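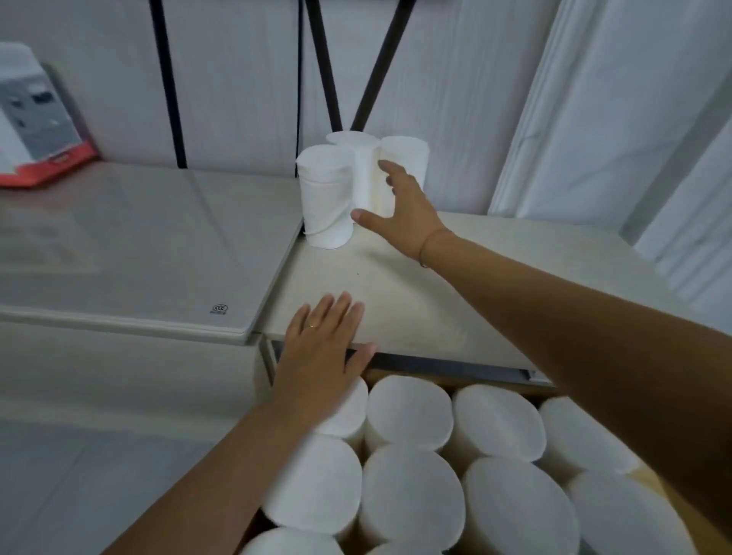

2 min read

Print | E-mail

OK so I finally read all of the Dronda prisoner swap text – the thing everyone's been yelling about since the two sides signed it. Short thread.

First thing: it's 60 people from each side. It was never "everyone comes home." Whoever put that headline up should fix it.

Second, Bujar Kos went to the talks with a tiny team and no flags on the cars. People back home called that weak. I think it got him through the checkpoint at Pralcombe, and the last envoy never got that far.

The sticking point was the list. Kos had 787 names of missing people and the other side would only talk about the ones they admitted to holding. So the rest got pushed into an "annex." If you've followed these talks at all you know what happens to annexes.

Vlasta Atanasov had a good piece on this back in June – she said the families would be asked to trade a full list for a quick handover, and yep, here we are.

Also, did signing this mean recognizing the Pralcombe authorities? Lucero Alvarado says no, it's signed "by representatives present" with no titles. Blagoje Dimitriou says they'll wave it around as recognition anyway. They're both right, I guess??

Oh, and the 3000 monitors? Not in the text. It says monitors "as agreed." Agreed by who, when, no clue.

Handover's supposed to be at the Shehu bridge. I'll post when there's a time.

We use cookies to improve your experience. Accept | Manage settings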